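Kiduvthorpe Toy Library — notice to member families and playgroup leaders regarding the sensory tray sets.

1/ From 1 October 2023, the push-button sets held at the Bramport branch may be borrowed as complete trays. Members have asked for this since June, and the library is pleased to confirm it.

2/ Each set is issued on a red tray with three round push buttons in different colours. The cloths and the small pink piece are also part of the loan and should come back with it.

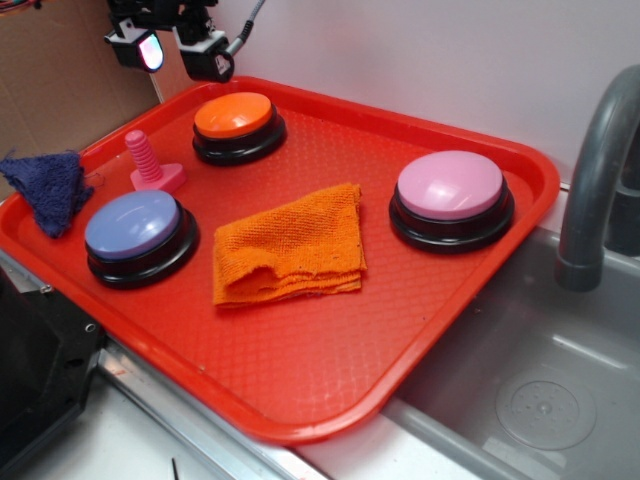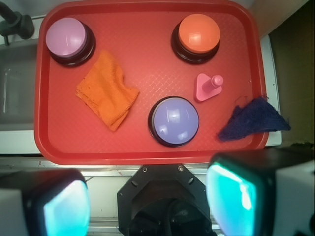 Buttons in orange, blue and pink-lilac, with the orange cloth between them.

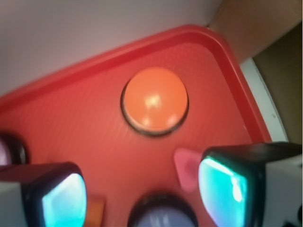 3/ The loan period is 7 days. One renewal is permitted, provided no other family has requested the set. Renewals may be made at the desk or by telephone.

4/ Buttons are to be wiped with a damp cloth and dried before return. Please do not put them in water or in a dishwasher. Cloths may be washed with ordinary household laundry.

5/ The smaller pieces are not suitable for children who still put objects in their mouths. An adult must remain with the child while the set is in use — this condition applies to group loans as well.

6/ Playgroups may borrow up to 2 sets at a time. Leaders should write to Zodwa Venter, who manages group bookings for Bramport and Purimby, and state the ages of the children attending.

7/ Missing or damaged pieces should be reported on return. Tshepo Steyn keeps spare cloths at the desk and will replace a worn one without charge. Lost buttons are charged at cost.

8/ The Purimby branch will offer the same sets once its shelving has been fitted. Until then, Purimby members may reserve a tray and collect it from Bramport during regular opening hours.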